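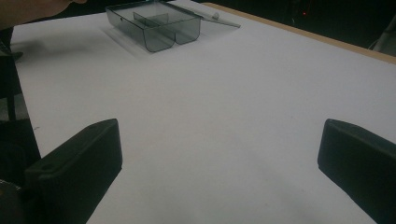 T. Magalhães

Print this page | E-mail this page

Week 9: Blogs, strikes and the crowd that may or may not have been there

Read before Thursday: the Gudar packet, all 33 pages, including the comment threads. People skip the threads every term and then have nothing to say in the seminar.

1. The case

The port at Gudar closed during a dockworkers' strike in September. The government said the stoppage was minor. The bloggers said the country was on its knees. Foreign papers had no staff in town and quoted the bloggers, usually with a phrase like "local voices say." Most of what outsiders think they know about the strike came by that route.

I don't think the official version deserves much trust. I also don't think it follows that the other version deserves more. Students tend to pick a side by page two of the packet and read the rest as confirmation.

2. Who is writing?

Go through the packet and mark where each writer says they are. Of the 102 posts, very few say so at all. Several of the most quoted ones were written from Kondholm, a day's travel inland, by people who had it from someone on the phone. A few were written abroad.

Being far away doesn't make a writer wrong. Exiles often have better contacts than reporters do. But a post that says "the streets are full tonight" should make you ask whose window that was seen from. If the post doesn't tell you, write "unknown" in your margin and keep going. You will write it a lot.

3. The repeated claim

The packet has a claim that soldiers were moved to the Driltdale road overnight. It appears in post after post and looks well supported. Follow the links back. All but 2 of them end at the same short entry, which gives no time and no source. The other two give no link, so we can't say where they got it.

What can you do with this? Less than you'd like. You can say the claim was widely believed. You can say it shaped what people did the next morning – the buses stopped running on that road, and both sides agree on that. You can't say the soldiers were there. Please don't write "reportedly" and move on as if that settled it.

4. The round-up

Editors abroad publish digests of blog coverage, and these are handy. They are also where a lot of doubt gets lost. Compare the digest at the front of the packet with the posts it quotes. Look for:
– "I heard" cut from the start of a quotation
– two posts from different days run together
– translated passages with no note on who translated them
– angry posts quoted at length, dull ones dropped

The dull ones matter. A post complaining about the price of cooking oil, with the shop and the price given, is better evidence of shortages than most of the speeches.

5. About the word "bloggers"

"Bloggers are saying" has the same problem as "the public feels." In Gudar it meant people with a connection, some free time and a reason to write in English. Dockworkers hardly appear. Neither do their families, except as people being spoken for.

Written work: one page. Choose a single claim from the packet and trace it back as far as it goes. If the trail stops early, say where. Do not fill the gap with a general statement about press freedom.

Contact: department office | Copyright the author, for course use only | Back to top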